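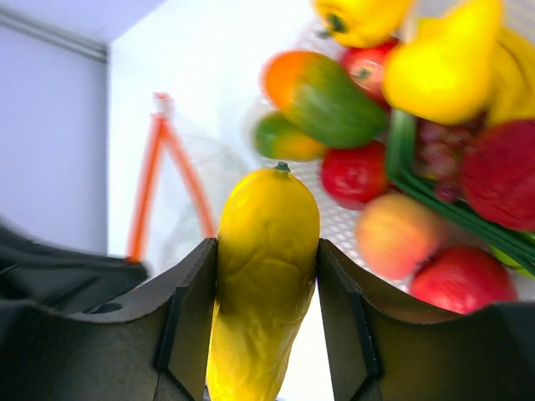
The yellow mango, skin slightly wrinkled

Is a creased mango past it? And can I bag fruit and veg together?
The Mastlow leaflet says everything keeps longer in a zip bag. I have my doubts.

Tarkstead60
A few creases mean very little. Press near the stem.
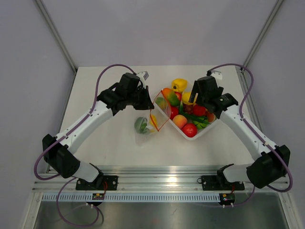
As for bagging it all together, I wouldn't. Tomatoes and lemons do fine in an open tray – I've never seen a bag improve a tomato. Leafy stuff, maybe.

Herath13
just bag it, always worked for me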